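Section 2: Planning and budgeting for your two-arm cell

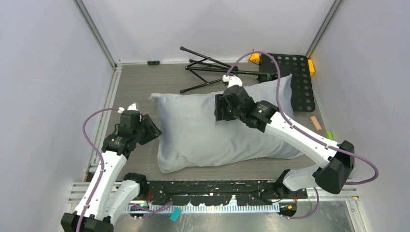

Fig. 2.1 Two arms on a shared front rail, with a pillow and a folded stand on the floor panel.

Before you order anything, please read this section right through once. I wrote it after speccing the Lollomska cell with Wyn Dafis, and we bought two things twice and one thing we never took out of its box. I'd like you to do better than that!

2.1 Decide what the arms will handle

1. Write down every object you want the arms to deal with in the first few months. Be fussy. "Soft goods" isn't an object, but "one pillow, bed size" is.
2. Mark each one soft, rigid or awkward. Pillows are soft (obviously). Anything with folding legs goes under awkward, and music stands are the worst of the lot.
3. Measure the biggest thing on the list, then leave a clear margin all round it. A pillow eats far more floor than you'd think, and the moment you put a stand behind it you've lost the back half as well.

Note: do this before you look at a single catalogue. I did it the other way round and fell in love with an arm that couldn't reach the middle of our floor.

2.2 Size the enclosure

1. Tape the floor area out on a bench at full size.
2. Put your largest objects inside the tape, all together, the way they'll be on a busy day.
3. Mark both arm bases along the front edge, one at each end, and check the reach from each base to the far corner on its own side and to the centre.
4. Check that both grippers can get to the same object without the elbows meeting the walls. Give the elbows plenty of room, they swing wider than the drawings suggest.
5. Now choose your panels. I like pale walls and a plain floor, as dark objects show up nicely against them, but it's your money.

Caution: keep hands and heads out of the enclosure whenever the arms are powered, even if you're only checking a measurement. Switch off at the wall first.

2.3 Draw up the budget

Our ceiling for everything except the arms themselves was £2000, and that was tight. I'd split yours under these headings:

Frame posts, wall panels and floor panel
Front mounting rail and fixings
Cables, clips and spares
Gripper fingertips
Objects to practise on
Delivery

Cables are where I went wrong. I put down £346 for the whole line and forgot the clips entirely, so we had lovely long cables flopping about over the work. Look at Fig. 2.1 and you'll see how much cable hangs in a loop off each arm. You need that slack or the wrist can't turn, and it has to be clipped along the links so it doesn't wander. Order clips with the cable, in the same basket, on the same day.

Fingertips wear out, so buy at least 4 spare sets at the start (I went for 5 in the end and haven't regretted it). If you're using the Grumulent range, check the fitting code on the packet against the one on your wrist plate before you pay. Two of theirs look identical and aren't.

Note: don't skimp on the rail. It gets scuffed and that's fine, but a rail that flexes will have you chasing errors for weeks.

2.4 Ask for quotes

1. Send the same one-page list to each supplier. Ours went to Lumbao and Hivix.
2. Ask for delivery as a separate line.
3. Ask how long a replacement arm would take to arrive. Get that in writing, please.
4. Ask what's in the box. Bolts? Power supply? Mounting plate? Never assume.
5. Leave the quotes overnight and read them again in the morning with a cup of tea.

Wyn does our ordering on a Wednesday, so anything I want has to be on the list by the end of Tuesday. Pick a rhythm like that if you can, it cuts down on those panicky small orders with a delivery charge bigger than the part.

2.5 Before you place the order

Check that you have:

The taped-out floor, measured and written down
Reach checked for both arms
Cable lengths with slack included
Clips (yes, again)
Space under and in front of the rail for you to get a spanner in

Caution: the arms are heavier at the base than they look. Plan for two people on delivery day and clear the bench beforehand.

Once the order is in, go on to Section 3, Fitting the front rail.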